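Section 2: Setting up your Kollo heated airer and running the first load

Before you start, do put the kettle on and read this section through once. It doesn't take long, and the airer goes together much more happily when you know what's coming next. If you bought yours before June, you may have the older printed booklet in the box, which shows the feet the wrong way round. Please go by these steps instead - the feet on every Kollo have always fitted the same way, whatever the old drawing says.

Where to put it

The airer likes a room with a bit of air moving through it. A spare bedroom with the window on the latch is lovely, and so is a wide landing. A tiny bathroom with the door shut is about the worst place you could choose, as all the damp that leaves your clothes has nowhere to go and will end up on the walls. Leave a good hand's width between the airer and anything behind it, and keep it well clear of curtains.

CAUTION: Never stand the airer where it could fall or be knocked into a bath, basin or sink. Do not run it from an extension lead that is coiled up.

Putting the frame together

1. Lay the box flat on the floor and lift everything out. Keep the cardboard sheets for now, they make a handy mat and save your floor from scratches.

2. Find the two side frames. Each has a rubber foot already pushed on at one end and a bare end at the other. The bare ends go upwards.

3. Slot the bottom rail between the side frames until you hear it click on both sides. It can be a stiff fit the first time. Olanrewaju Nwankwo, who wrote the first version of this guide, used to kneel on one frame and lean on the other, and we have yet to come up with a better way.

4. Clip the wings on, left first and then right. The left wing carries the cable, so make sure it isn't trapped in the hinge before you press the clip home.

5. Stand the airer up, open both wings, and give it a gentle shake. A little movement is normal. If it rocks, one of the feet has probably worked loose, so tip the airer over and push it back on.

NOTE: If a clip is missing or cracked, please ask for part 1546 when you get in touch. It comes as a pair with both left and right clips, so you needn't work out which one you want.

Switching on for the first time

1. Plug in and press the round button once. The light turns amber while the bars warm up.

2. Let the airer run empty for an hour with a window open. You may notice a faint smell, a bit like a new radiator. It fades by the second or third go.

3. Feel the air above each rail by holding your hand just over it. The bars warm from the left, so the far wing is always last to catch up.

4. Switch off and leave everything to cool before you hang anything up.

CAUTION: The bars get hot enough to be uncomfortable. Keep small children and pets away while the light is on, and don't use the Gazi cover until you've finished the empty run.

Your first load

Start with a modest one. It's very tempting to hang the whole week's wash on it, but the clothes need gaps between them, and a crowded airer takes far longer than two sensible loads would. Spin everything well first. Heavy things such as jeans and towels want the outer rails, and shirts do nicely in the middle. Turn thick garments over once, somewhere about halfway, and turn pockets inside out if you can bear to.

Those of you with the Omano timer can set it before going to bed, though we'd sooner you used the airer while someone is up and about. The timer keeps a tally of running hours, and after some 1000 of them it blinks green to remind you to check the plug and cable for wear. Hold the button down until the blinking stops.

Taking things off and folding

1. Switch off at the wall and wait for the bars to cool.

2. Check seams, waistbands and cuffs with your fingers. They hold on to damp long after the rest of a garment feels ready, so put anything doubtful back on for a while.

3. Clear a flat surface big enough to lay a shirt out in full. The kitchen table does very well, and is kinder on the back than the bed.

4. Smooth each garment with the palms of your hands before making the first fold. Bring the sleeves in, then fold up from the hem. Start your pile with the bulky things and finish with the light ones.

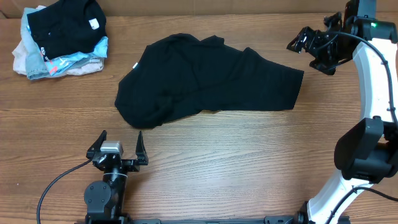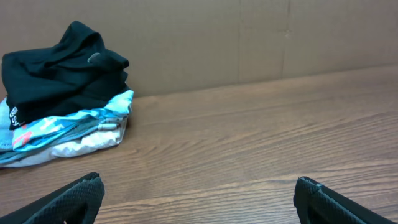
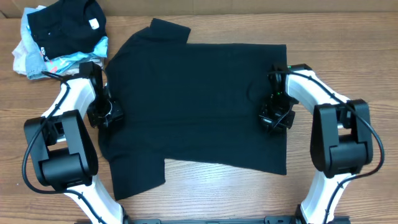

5. Leave the cupboard door ajar for an hour or so after putting a fresh pile away. It lets the last of the warmth out, and woollens are especially grateful for it.

NOTE: If your clothes come off the rails feeling a touch stiff, don't worry. Cotton does that when it dries without being moved about. A good shake as you take each piece down will soften most things, and a little less detergent in the next wash often helps too.

Folding the airer away

Close the right wing first, then the left, and wrap the cable loosely round the two hooks at the back. Store it upright if you have the room. Under the bed is fine as well, so long as nothing heavy is pushed against the wings.

Cleaning and descaling are covered in Section 3.

Guide last revised 8 September 2021, Truncombe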